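Finding an older edition of a chemistry book in a library catalog

I'm trying to get hold of the first edition of a small textbook on gas kinetics by Roy Ackroyd. The catalog search at Wirden gives me two records with the same title and no edition note on either one. One says 200 pages, the other doesn't give a length.
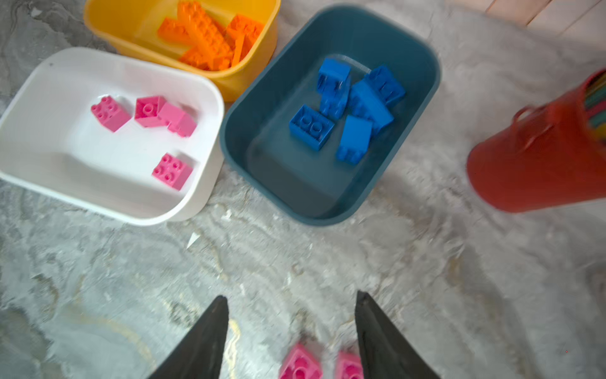
I need the first edition for a table of rate constants that was dropped later. Is there a way to tell the records apart before I pay for an interlibrary loan? The desk closes early on Thursday and I can't get there in person.
Posted by Montri Meesuk

Napaporn Yimyam
Open the full record and look for the line that starts with 250. It's the edition statement in most catalogs that use MARC. If it's blank on both, compare the publisher and the year in 260 or 264. First editions very often have no edition statement at all, so a blank one isn't a bad sign. You can also write to the loan desk with the page number of your table and ask them to check the book on the shelf. 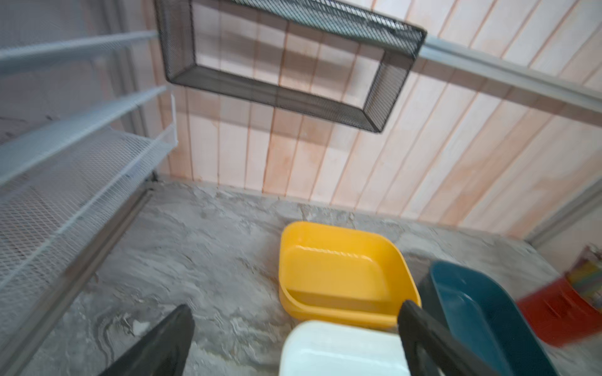

Nuanchan Intarasuk
I would skip the loan and ask for a scan. A table is a page or 2 and most libraries will send that much as a PDF. Saithong did one for me in October. Give them the chapter title too, in case the page numbers don't match. My scan came from the second printing and everything was shifted by some 90 pages, with the appendix moved up to the front.
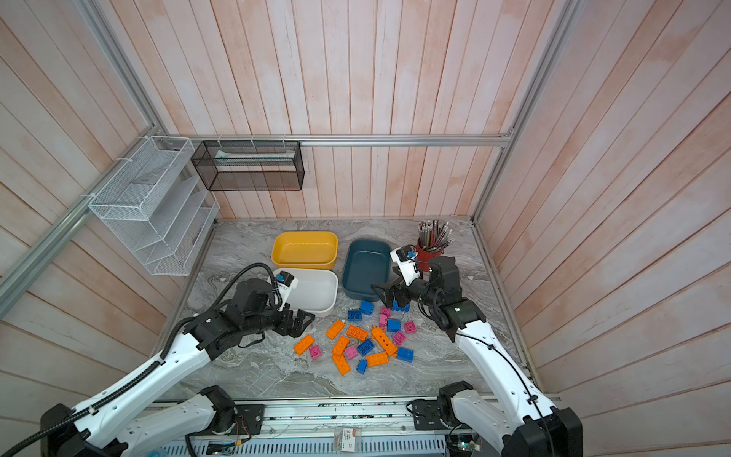 Also check the units when you get it. Older tables often use cubic centimeters per mole and the newer ones use molecules.

Yupin Thongsuk
try Jullex, they have old chemistry books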